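My Month Without Coffee, Sugar or Bread (Mostly) 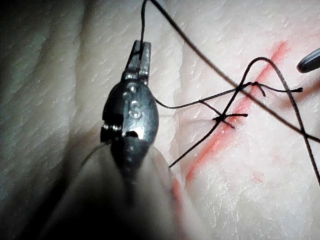
Parveen Mirani wrote under my last post that I'd decided to hate the Plotavia plan before I opened the box, and that a person who goes in rolling her eyes will come out rolling them. She also asked whether I'd drunk the evening broth every night or just the nights I felt like it.

Fair on both counts, Parveen. I skipped the broth four times. Five if you count the night I poured it over rice, and I suspect Plotavia would count that. As for the eye rolling, guilty, but I paid for the thing with my own money and I would have been thrilled to be wrong. Nobody spends $169 on powders hoping to feel the same.

For anyone who missed the first post: a woman I used to work with started selling Plotavia in the summer, and by October she had messaged me so many times that buying the starter box felt easier than thinking up another excuse. The box has a month of morning powder, a month of evening broth, a little booklet and a plastic shaker with a lid that leaks. For that month you give up coffee, sugar, wheat, alcohol and anything fried. You're supposed to be in bed by ten.

Now, read that list again. If I quit wine, quit donuts and went to bed at ten every night for a month, I'd expect to feel pretty good and I wouldn't need a powder. That was my complaint going in and it's still my complaint. How would anyone know which part did what? I asked my former coworker this, very politely, and she sent me a link to a video. The video was a man on a porch talking about his energy. He didn't say what he ate before, or when he used to go to bed.

So what happened? The first week was awful. I had a headache for three days, which the booklet calls "release." I call it not having coffee. I've had that exact headache before, on a camping trip when we forgot the filters, and I wasn't releasing anything then either. I was short with everybody. I ate a truly sad amount of cucumber.

The second week was better, and I'll give them that. I slept well. I stopped getting hungry at three in the afternoon. My jeans were a little looser, and by the end of the month I was down 7 pounds. I've put four of those back on, so please hold your applause.

The third week I got suspicious again, mostly from reading the label while the kettle boiled. The morning powder is pea protein, oat fiber, powdered greens and something called Gandus complex. I looked all over the booklet for what is in the Gandus complex. It says it is "a synergistic blend." I wrote to customer service and asked, and they wrote back that it is a proprietary synergistic blend. So now I know one more word than I did before.

There's also the matter of calories. One scoop in water comes to 143. That is breakfast. My whole breakfast! You could hand me 143 calories of saltines every morning and I'd lose weight on those too, and I could get them at the gas station.

Alvar Isaksson, who comments here a lot and who I think of as the voice of reason, emailed me to say I was being too hard on it. He did a similar plan from Stulline two years ago and kept the bedtime and the no-soda part, and he says he never would have done either one without a box telling him to. He thinks some people need to pay for a thing before they'll take it seriously. I think he may be right about that. I also think it's a very expensive way to buy a bedtime.

What I kept: water before coffee, and no eating after dinner most nights. I'm making my own broth too, from chicken backs and an onion and whatever is going limp in the drawer, and it's so much better than theirs that I got kind of mad about it.

What I dropped: the shaker, the powder, the "gratitude weigh-in," the private group. I left the group after somebody with a rash was told by three different people to push through it. If you get a rash, please stop taking the powder and call your doctor.

My former coworker has asked if I'd like to sign up for the second month, which comes with a body brush. I haven't answered yet. I still have eleven packets of broth if anybody local wants them. Joshi the cat sniffed one and left the room, so that's one review. Parveen, you have first pick.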